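3.2 Le rangement des graines dans les foyers de Nosham

Venons-en à ce qui nous a le plus passionnés dans cette enquête : la manière dont les jardiniers amateurs conservent leurs semences d'une saison à l'autre. Les 1495 sachets inventoriés à Nosham et à Mostatwood composent un corpus d'une richesse étonnante – variétés locales, échanges entre voisins, restes de commandes anciennes, mélanges dont plus personne ne connaît l'origine. Dans les foyers du premier groupe, le contenant rigide à couvercle domine largement (figure 2), devant le bocal en verre et l'enveloppe de papier kraft. Le choix tient souvent à l'habitude familiale, et l'on garde volontiers le système des parents, étiquettes comprises.

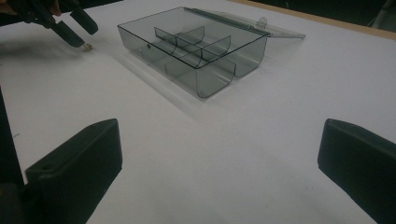 Barrett Mahmoud objecte que le contenant compte bien moins que la pièce où on le garde, et qu'une enveloppe oubliée dans une cave fraîche vaudra toujours mieux qu'un bocal posé au-dessus d'un radiateur. La remarque est juste, et elle nous a conduits à reprendre nos relevés en séparant les deux facteurs. Le résultat est très encourageant ! Pour les laitues et les panais, dont la graine vieillit vite, l'effet de la pièce l'emporte nettement ; pour les tomates et les courges, les écarts deviennent si faibles qu'il serait imprudent de conclure.

Reste la question du classement, que la littérature aborde peu. Nous avons distingué trois logiques : par espèce, par mois de semis, par provenance. La deuxième est de loin la plus vivante, car elle oblige à rouvrir ses réserves tout au long de l'année et à jeter un œil aux dates. Chez les 13 jardiniers qui la pratiquent, les sachets périmés sont rares.
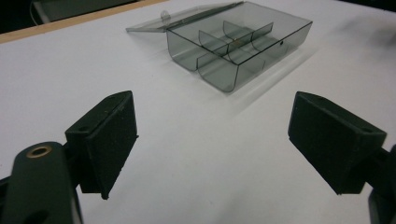
Figure 2. Contenant à couvercle ouvert.

Le classement par provenance, plus sentimental, réserve lui aussi de belles surprises. Une haricotière du quartier de Khoo tient ainsi ses lignées séparées depuis deux générations, avec un carnet de semis par lignée, et les taux de levée mesurés en août sur ses lots restent excellents – de quoi nourrir, nous l'espérons, la suite de ce travail.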